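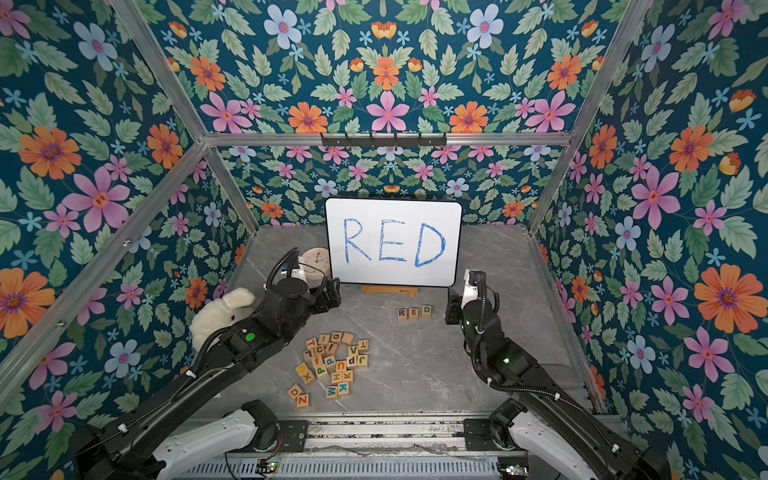

Tafelwort und gelegte Klötze im Vergleich, Übungsplatz mit zwei Armen.

Werkstatt-Tipps: Einem Roboterarm das Buchstabenlegen vormachen

Drucken | Als E-Mail versenden

Suchbegriff eingeben

Die folgenden Hinweise richten sich an Nutzerinnen und Nutzer der Gemeinschaftswerkstatt Marikar, die am Zweiarmplatz Vorführungen per Fernsteuerung aufzeichnen. Als Einstiegsaufgabe hat sich das Nachlegen eines kurzen Wortes mit Holzklötzen bewährt.

Vorbereitung

Das Zielwort wird in Großbuchstaben auf die kleine Tafel geschrieben und bleibt während der gesamten Aufnahme unverändert. Vor der Tafel ist eine freie Fläche für die Reihe vorzusehen. Es ist zu prüfen, ob alle benötigten Buchstaben im Vorrat liegen.

Lose Klötze sollen in jeder Vorführung anders liegen. Wer sie stets gleich ausrichtet, zeigt dem System nur einen einzigen Griff. Eine Serie umfasst bei uns 200 Durchgänge, nach jeweils 4 Durchgängen wird der Haufen neu gemischt.

Greifen

Die Finger werden geöffnet über den Haufen geführt und erst dann abgesenkt. Gekippte Klötze sind an zwei gegenüberliegenden Seiten zu fassen. Das Bild der Handgelenkkamera ist vor dem Schließen in Ruhe zu betrachten, ein kurzes Innehalten schadet der Aufnahme nicht.

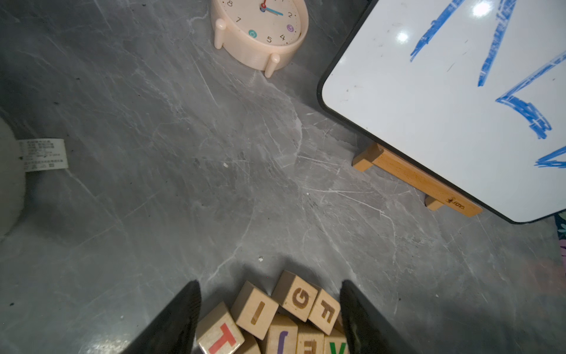

Geöffnete Greiferfinger am Klotzhaufen, gesehen vom Handgelenk aus.

Ablegen

Gelegt wird von links nach rechts. Der jeweils nächste Klotz wird dicht neben dem vorigen abgesetzt und erst losgelassen, wenn er vollständig aufliegt. Der unbeteiligte Arm bleibt so weit seitlich, dass er die Reihe nicht berührt. Zu beachten ist ferner, dass ein Greifer vor der Tafel einen Teil des Wortes für die feste Kamera verdecken kann.

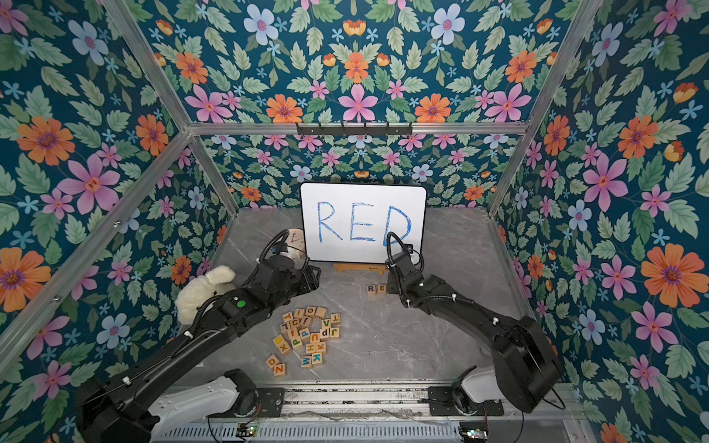 Fehlversuche und Ablage

Ein heruntergefallener Klotz darf innerhalb derselben Vorführung erneut aufgenommen werden. Abgebrochene Durchgänge sind als solche zu kennzeichnen und getrennt zu speichern. Die Aufnahmen werden im Ordner Gruvano unter dem Zielwort abgelegt.

Kommentare (3)

holzwurm_nord: Gilt die Reihenfolge von links nach rechts auch, wenn man nur mit dem rechten Arm arbeitet?

Redaktion: Ja, sie gilt unabhängig vom verwendeten Arm.

tueftlerin: Bei uns hat es geholfen, die Geschwindigkeit der Fernsteuerung am Anfang zu halbieren. Danke für die Anleitung.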